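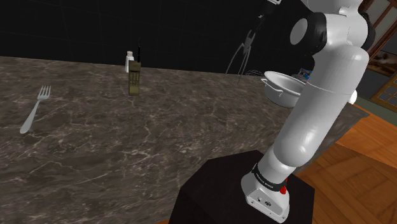 Estalico Travel Partners: Notes for Member Agencies

Changes to the Bresach Walking Reserve Program for the Coming Season

30/04/2018

Member agencies that book guests into the Bresach reserve are asked to read the following before confirming any new arrangements. The revised program applies to all stays beginning on or after the first day of the dry season. Bookings already confirmed and paid in full will be honored on their original terms, including the old departure times and the old luggage allowance.

The principal change concerns group size. Walking parties at Bresach will be limited to 10 guests, accompanied by one lead guide and one tracker. The previous limit was 13. The reserve management requested the reduction after reviewing the condition of the river trail, where the path narrows between the second crossing and the fig grove and larger parties had begun to widen it. Agencies with a confirmed group above the new limit may divide the party into two, with departures one hour apart, at no additional guide fee. The second party will follow the ridge trail on the first morning and the river trail on the second.

Private parties of four or fewer may continue to request an exclusive guide. Such requests should be made when the booking is placed. Requests made on arrival will be met only if a guide is free that day, and no agency should promise one in its own literature.

The minimum age for walking safaris remains 13. Younger children are welcome at the main lodge and may join the vehicle drives, the evening talks and the short supervised walk to the lower hide. Families should be told in advance that the two younger-guest programs cannot be combined with the overnight fly camp.

Accommodation and transfers

Fakhoury Camp will reopen in time for the season with 11 tents, all of them on the east bank. The tents on the west bank have been taken down and the ground will be left to recover. Guests who have stayed at the camp in past years and who ask for a west bank tent by number should be offered the nearest equivalent, and the reservations office will assist in matching them. All tents now have a covered veranda and a writing table. The hot water supply continues to be provided on request, morning and evening, and guests should allow up to 13 minutes between the request and delivery.

Road transfers from the Castesa airstrip will leave twice a day, after the morning and afternoon flights. The midday transfer has been withdrawn. Guests arriving on a charter outside these times will need a private vehicle, which the agency must reserve in writing. The luggage allowance on the light aircraft is unchanged, and soft-sided bags are still required. Hard cases will be held at the airstrip office and returned on departure.
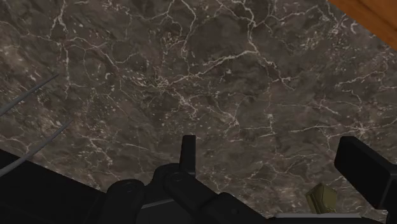 Agencies are also reminded that the conservation levy is charged per guest per night and is not included in the quoted rate. It should appear as a separate line on the invoice. Several invoices issued last season combined the levy with the park entry fee, and this caused difficulty when guests shortened their stay, as the levy is refundable for unused nights and the entry fee is not. A corrected invoice template is available from the Estalico office and should replace all earlier versions.

Guide training

The joint training course run by Estalico and the reserve will be held again in December. It covers first aid in remote areas, track and sign, approach on foot to large mammals, and the conduct of a group in thick cover. Guides employed by member agencies may apply through their employer. Applicants must hold a current driving permit and must have completed one full season in the field. Meals and shared lodging are provided, and travel to Castesa is at the expense of the agency.

Wildlife records

The reserve's bird list now stands at 319 species. Guests who wish to contribute sightings may use the record book kept at each camp. Entries should give the place, the time of day and the name of the guide present. Agencies are asked not to publish the exact location of nests, dens or any rhinoceros sighting, whether in print or online, and to pass this request on to guests before travel. Photographs intended for publication should have location data removed.

Revised rate sheets, the new transfer timetable and the updated guest information booklet will be sent to the registered contact at each member agency. Any agency whose registered contact has changed should inform the Estalico membership desk in writing. Questions on existing bookings should be sent to the reservations office with the booking reference in the subject line.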